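## O orçamento do braço, segunda volta

Quem leu o boletim de setembro lembra-se de que tínhamos três propostas em cima da mesa e uma certeza: nenhuma cabia na rubrica. Passou um mês. Continuamos com a certeza, mas já só temos duas propostas. A Grason retirou a sua quando pedimos que o preço do transporte viesse incluído no preço, ideia que lhes pareceu exótica.

Ficam a Makia e a Deligiannis. A Makia é mais barata até se chegar à página seis, onde mora a manutenção anual: 3094 euros, peças à parte, deslocação do técnico à parte, paciência do cliente incluída. A Deligiannis cobra mais à cabeça e menos depois, e manda as folhas de cálculo já preenchidas, com fórmulas que funcionam. Na nossa casa isto conta como argumento técnico.

A tarefa que serve de bitola continua a ser a arrumação de livros. Parece modesta, e é, mas obriga a pegar em capas duras, a acertar num compartimento estreito e a largar no momento certo, coisas que se pagam todas em linhas diferentes da fatura.
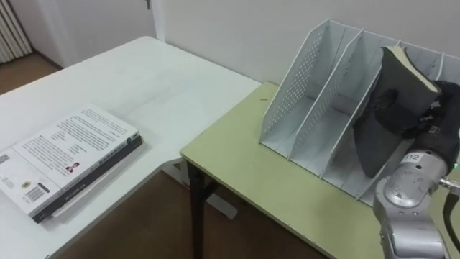 *Um livro de capa dura a caminho do organizador; os da mesa branca esperam vez.*

Convém falar do mobiliário, que ninguém orçamentou. As mesas, o organizador e os livros entraram todos na rubrica «diversos», que este ano tem 445 euros e já pagou também extensões elétricas e um tapete. Para o próximo ano propomos uma linha própria de 1000 euros para aquilo em que o robô mexe. Comprar o braço e poupar na estante é como comprar forno e pedir farinha aos vizinhos.

Segue-se a questão das mãos. As duas propostas vêm com uma pinça simples no preço base, dois dedos paralelos e boa sorte. Os dedos articulados são extra -- na Makia, vendidos à unidade; na Deligiannis, só aos pares. 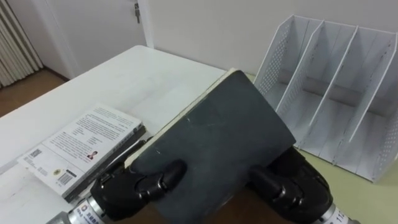
Para livros grossos, a nossa preferência vai para o par. Com duas garras pode segurar-se uma capa de cada lado, e o pedido de compra passa a ter o dobro das linhas e o triplo das assinaturas. Já reservámos tempo para isso no calendário, entre a vistoria elétrica e o inventário.

Pedimos ainda à Vollbridge um preço para aluguer, por descargo de consciência. Responderam em dois dias com 65 euros por hora, mínimo de meio dia, seguro obrigatório. Feitas as contas, o aluguer compensa desde que não se use o equipamento, o que, vendo bem, descreve metade do que temos no armazém.

O que falta decidir até ao fecho das contas:

- manutenção: contrato anual ou chamada a chamada
- garras: um par já, ou uma agora e outra quando houver saldo
- peças sobresselentes, sobretudo dedos e cabos
- quem assina a receção, e a que horas (o transportador só garante «antes das 18h»)

Comentários às propostas até ao fim do mês, pelo endereço do costume. Os PDF estão na pasta partilhada, na subpasta «final_final_2».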